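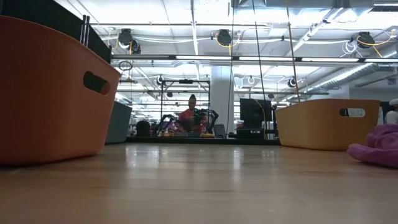
The orange basket and the smaller tan one, with the purple cloth to the right

To: Kakier household list
Date: 25 Apr 2024
Subject: Re: Two baskets or one for the towels?

Hello all,

thank you for the answers to my first message. I quote the last one here so that it is easier to follow.

> I would not buy a second big basket. We had two of the same
> size and the same color, and every week the clean things
> went into the wrong one. Take one large and one small, in
> different colors, and decide which is for what. Also look
> at the handles. If the hole is narrow, it hurts the fingers
> when the basket is full.
> How much did you want to pay? The Wegener catalog has a
> tall one, number 2328, but I find it too deep for towels.

I followed this advice. On the picture you see both baskets on the wood floor. The large is orange and the smaller is tan, and they have nearly the same form, wider at the top. Both have oval holes for the hands. I carried the orange one full down the stairs two times and my fingers were fine, so I am satisfied with this point.

My rule is now: orange for what must be washed, tan for what is clean and must be folded. The purple cloth on the floor belongs to neither, it is a thing I use for wiping and I wash it separately. In January it gave color to a set of white pillow covers from Orkley, and I don't want to repeat this.

I did not take the 2328. I measured the shelf in our laundry room and the space is 600 mm wide, but the height is the problem, a tall basket must stay in front of it and then the door does not open fully.

I still have two questions. First, does somebody know how to remove the glue of a price label from matte plastic? I tried warm water with soap and a sticky place remains. I am afraid that a strong cleaner will make a shiny spot. Second, can baskets of this type stand one in the other when they are full of dry towels, or does the lower one lose its form with time?

With kind regards from Flovulari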